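# When a robot comes to work

Brondilton is a town with a river, a bus station and a big building where school supplies are packed. The company that runs it is called Lerlow. If your school orders pencils, rulers, glue sticks and paint brushes from Lerlow, they come in a cardboard box, and somebody in that building put them there.

The building has 194 workers. Until this September, all the packing was done by hand. Now part of it is done by robot arms, and the workers are still there, but many of them do different things all day than they used to.

## What packing by hand is like

A packer stands at a table. A list comes up on a small screen: four rulers, two erasers, one pair of scissors, and so on. The packer takes each thing from a bin, puts it in the box, checks the list, closes the box and slides it onto a moving belt. Then the next list comes up.

A quick packer can do this very well, and can talk to the person at the next table while doing it. It is also hard on the body. You reach, turn and bend the same way hundreds of times. By the afternoon your shoulders ache, and so do your feet. People who have packed for many years often have sore wrists.

When a person does the same small movement over and over for a long time, the sore part may not get better overnight. Doctors call this a strain. One reason Lerlow bought robots was to have fewer workers with strains. Another reason was that the company wanted to send out more boxes. Both of these are true, and the workers were told both.

## What automation means

Automation means having a machine do a job, or part of a job, that a person did before. A dishwasher is automation. So is a traffic light, which took over from a police officer standing in the road and waving.

Some machines do only one thing. The tape machine at Lerlow puts tape on boxes. It has done that for years and it can't do anything else.

A robot arm is different because it can be set up for many jobs. It has joints, a bit like your shoulder, elbow and wrist, and motors that turn them. At the end of the arm is the part that takes hold of things. This part is called a gripper.

Your own hand has four fingers and a thumb. A lot of grippers have just two fingers. They open, go down on each side of something, and close. Try it yourself: put on a pair of mittens and pick up an eraser. You will find that two flat sides pushing together can lift more things than you might expect. Now try to pick up one sheet of paper. That is a hard job for a two-finger gripper too.

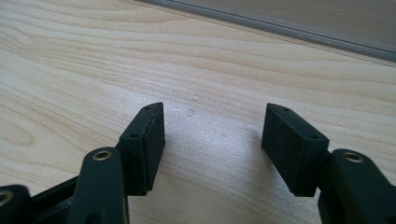
*R. Honorato*

The two black blocks facing each other are finger pads, and the space between them is where an object would go. There is a pale wooden surface underneath. Look for the small brass-colored rings as well. Each one marks a pivot, a place where a part can turn.

A gripper can also be made for a person to hold, like a tool. At Lerlow, holding one is now part of some people's work.

## Teaching by showing

How does a robot know how to pick up a glue stick? One way is for a programmer to write down every movement as instructions for the computer. That works when the thing is always in the same spot. In a bin of glue sticks, they point every which way.

So Lerlow uses a second way. The robot system is called Zavulus, and it learns from people. A worker holds a gripper, reaches down with it, closes it on a glue stick, lifts it and puts it down somewhere else. A small camera on the gripper records all of this. Then the worker does it again with the glue stick lying another way.

The computer studies these recordings and looks for patterns in them. If the glue stick lies sideways, people turn the gripper like this. If it leans on the side of the bin, they come in from the other side. After a lot of recordings, the robot can try for itself.

For the glue sticks, the workers made 420 recordings. They worked in pairs, one holding the gripper and one moving the glue stick to a new place each time. The best teachers were people who had packed for a long time. They already knew how to get hold of a thing that has slid into a corner.

## Who does what now

There are 26 packing tables in the building. Robot arms now work at some of them, on boxes where everything is fairly stiff and not too small. Rulers are good for this. Glue sticks are good too, after all that teaching. Bags of pipe cleaners are bad, because they are floppy and the fingers slip. People still pack those.

Each worker on the robot side looks after 2 arms. If an arm drops something, or stops because it can't tell what it is looking at, a light comes on. The worker goes over, checks that the arm has stopped moving, and fixes the problem. They also fill the bins and look into the finished boxes.

There is less reaching and bending in this job. There is more walking, and more watching. Some workers like the change. Others miss the old tables, where you could chat to the person beside you. An arm is no company – and it hums.

## Did people lose their jobs?

This is a fair question, and the answer is not the same in every workplace. At Lerlow, no one was sent home when the arms came. But when a packer leaves or retires, the company does not always hire a new one. That means there may be fewer packing jobs in Brondilton later on, for people who are looking for work then.

There are some new jobs as well. Someone has to repair the arms, and someone has to plan what they will be taught next. These jobs need training. Lerlow pays for the course and workers can take it during their normal hours. Not everyone wants to. A person who has been good at one thing for twenty years may not be happy to start again as a beginner, even with the course paid for.

## Words to know

**Automation:** having a machine do work that people did before.

**Gripper:** the part of a robot that takes hold of things. Some are made to be held by a person.

**Pivot:** a point that a part turns around.

**Strain:** soreness or harm from using one part of the body too much.

## Something to try

Ask a grown-up you know what machines they use at work. Then ask how that job was done before the machine came, and which way they would rather do it.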